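Juritz Street Allotment Association
Minutes of the General Meeting, 2026-01-31

Chair: Arlindo Fagundes
Minutes: Chaiwat Nakpan
Present: 20 plot holders. Apologies received from the Sydorenko family.

1. Minutes of the last meeting
Approved with one correction. The hose reel belongs to plot 7, as the tag says.

2. Water
The city bill for the season came to $2,716, higher than last year. Arlindo thinks the standpipe by the east gate was leaking for most of August. Pletura quoted for a new valve and can do the work before the ground thaws. Agreed to accept the quote. Water will stay off until the valve is in.

There was a long discussion about sprinklers. Several members want them banned. Others said they cannot get down every evening to water by hand. Left as it is for now: sprinklers allowed before 9 a.m., and the plot holder must be on site. 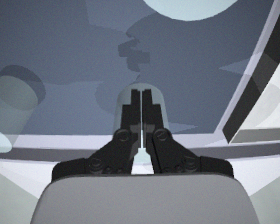
3. Compost bays
The left bay is full and should not be added to. Chaiwat will put up a sign. No cooked food, no bindweed, no bags marked compostable, as they do not break down in our heap. Plastberg has offered used pallets for a third bay. Accepted with thanks. Someone with a truck is needed to collect them.

4. Waiting list and vacant plots
Plots 2 and 11 are free. Plot 2 floods at the low end and will be offered at half rent. Two members asked if plot 11 could be split. Voted on and passed.

5. Rents
No change this year. Rents are due by the end of March, by check or in the box at the shed. Please write the plot number on the envelope.

6. Any other business
The shed lock sticks. Arlindo has the spare key.
Bonfires: the rule has not changed, none between April and October.
The seed swap will go ahead if the church hall is available.
A complaint about the radio on plot 15 was passed on.

Next meeting in June, on site if the weather is good.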